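Vistside Road Safety Partnership

Thread: changes to the Flurholm junction and the approach road, November

1/ The Partnership has today, 2025-11-07, confirmed the new road layout at the Flurholm junction. This thread sets out what will change, when drivers will notice it, and how residents can comment. Please read to the end before sending a question.

2/ The speed limit on the approach from Vistside will fall from 80 km/h to 40 km/h. The lower limit starts before the bend and ends after the last farm entrance. It applies at all hours and to all vehicles.

3/ The change follows 4 collisions at the junction in which people were injured. In each case a vehicle turning left out of the side road was struck by traffic on the main road. The Partnership extends its sympathy to all those affected and to their families.

4/ We are not able to discuss individual collisions in replies. Two of them are still being looked into by the police. Comments naming drivers or passengers will be hidden. 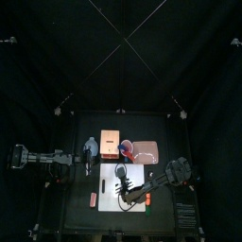
ROADS AND JUNCTIONS

5/ The left turn out of the side road will be closed. Drivers wishing to travel towards Vistside should turn right and use the roundabout at the Gruber depot to come back. The detour is signed from the side road and is open to lorries.

6/ The right turn remains open. So does the left turn into the side road from the main carriageway, where the waiting lane will be made longer. Drivers waiting in that lane are asked to keep their wheels straight until the road ahead is clear.

7/ The hedge on the north side has been cut back with the agreement of the landowner. It will be kept below the height of the new barrier. A further cut is planned before spring growth.

8/ Street lighting will be added on the bend and at the bus stop. Until the new columns are connected, temporary lights will be in use. Some of these are bright when seen from the fields, and we have asked the contractor, Stekero, to turn them away from nearby houses.

9/ Mafalda Marinho, head of road safety at the Partnership: "People who live here have told us for years that they do not feel safe leaving the side road. We accept that the detour adds to their journey. We believe it is the right step while a permanent roundabout is designed."

10/ On the permanent roundabout: no funding has been agreed. The design work has begun and will be published for comment when it is complete. We cannot give a date at this stage.
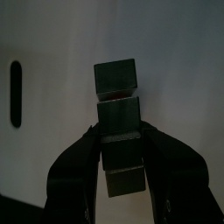

BUSES, CYCLING AND WALKING

11/ The Flurholm bus stop moves to the far side of the junction, next to the chapel wall. The timetable stays the same. Passengers with a school pass should wait at the new stop from the first morning of the works.

12/ The cycle path stays open on the south side. There is a short section beside the works where cyclists must dismount. Please follow the signs even if no work appears to be going on, as the surface there has been raised.

13/ The old footpath across the verge is closed. A crossing with a central island will be built nearer the bus stop. It will have dropped kerbs on both sides and a handrail on the slope down to the chapel.

14/ Enforcement. Police will carry out speed checks once the new signs are uncovered. The 80 km/h signs will be taken down on the same day. There is no settling-in period, and fixed penalties will apply from the start.

15/ Several residents have asked whether navigation systems will show the closed turn. We have sent the new layout to map providers but do not control how quickly they update. Please follow the signs on the road where the two differ.

16/ Farm vehicles: the gate opposite the side road may still be used for access to the fields. Slow vehicles crossing the main road should do so in daylight wherever possible and must show a working beacon.

17/ Comments on the layout may be made in writing to the Partnership office in Vistside or at the library desk. Written comments received during November will be included in the report to the roads board. Replies to this thread will be read but do not count as formal comments.

18/ To report a damaged sign or a failed light at the works, please call the Stekero site office on the number shown on the barriers. In an emergency, call the emergency services first.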